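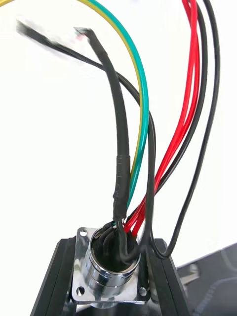
Connector, flange plate and rails. Ground wire in yellow and green.

Evaluation Report, Purkora Harness Handling Service
Prepared for Kevitz, Grikholm Works

1. Scope

Kevitz pays me by the report. The assignment was to determine whether the Purkora service could pick up a wired connector, present it and put it down again without damage to the wires. The supplier is Flanagan. The trial period was the month of March. I was given a desk in the corridor outside the test room, a key, and a form with a box at the bottom marked ACCEPT and another marked DECLINE.

The offer is for a subscription. Flanagan supplies the arms, the grippers, the cameras and the software, and Kevitz supplies the table and the work. The brochure says the system "learns the bench." I asked for a definition of this and received the brochure a second time.

2. Method

The contract called for 600 handling cycles. A cycle begins when a gripper closes on the connector and ends when the connector is back on the table and released. After each cycle I inspected the wires where they enter the connector body and recorded a pass or a fail.

I had done this inspection before. For 17 years I built harnesses at the Grikholm works, two benches from the window, until the line was moved to another building and then to another country. This was disclosed to Kevitz in writing. They replied that it was considered an advantage. 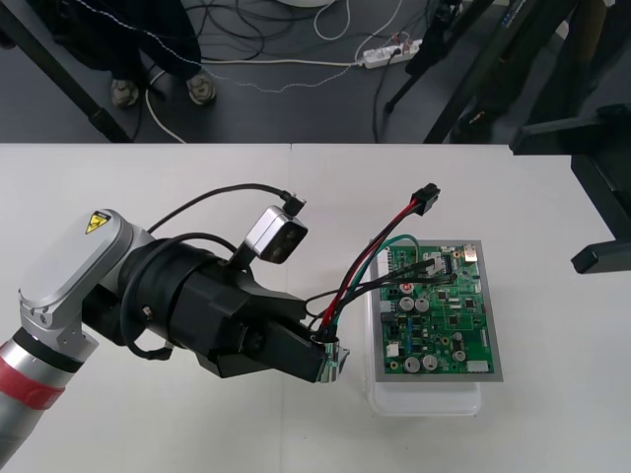

Connector held in the gripper, with the board alongside.

3. Results

The first cycles were slow. The arm approached the connector, stopped short, and waited for a length of time I would describe as polite. It then closed on the body of the connector and left the wires alone. A new hire will usually grab the wires. I was told off for it on my first morning, and I told off a good number of others afterward.

Cycle 189 was recorded as a fail. The red wire had caught under the body of the connector on release and was pinched against the table. There was no break in the insulation. I freed it by hand, entered the fault, and restarted the sequence.

At the next cycle the arm lowered the connector to just above the table and turned it a few degrees before letting go. The red wire fell clear. I looked through the log for a change in settings and found none. I called Flanagan's support line, which is staffed until six in the evening, and was told that the software does not update during a trial.

I did not enter the turn as a fault. There is no field for it. On the line we called it shaking hands - a small twist of the wrist as you put the part down, so the slack goes away from you. It was never in the work instructions. I was taught it by the woman on the next bench, and I don't know who taught her.

It did it on every cycle after that.

4. Two-arm operation

The second arm was included in the final part of the trial. Its gripper takes the wires and the first arm attends to the connector. The brochure describes the arrangement as "collaborative." Most of the time is spent waiting, one arm for the other, and throughput was lower than with a single arm. Wire strain was also lower. I have attached the table.

On the last evening I stayed past the end of the schedule and ran extra cycles, which are not included in the figures. On one of them I put the connector down myself, the way I used to, and stood back. The open gripper came in beside it and stopped. I waited. It was after eight when I switched off the power.

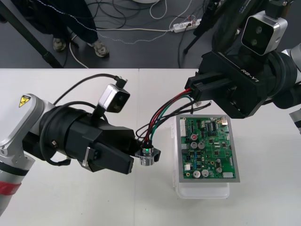

5. Recommendation

The service meets the requirement. The one recorded fault was minor and did not recur. Cycle time is above the figure in the offer, and Kevitz should ask Flanagan for a lower monthly rate on that basis.

I recommend that the work instructions for the bench be revised to include the turn on release. Proposed wording: "Before release, rotate the connector slightly so that the wires fall away from the operator." I have left the word operator as it stands in the other instructions.

The ACCEPT box has been marked. The key is in the desk drawer, left side.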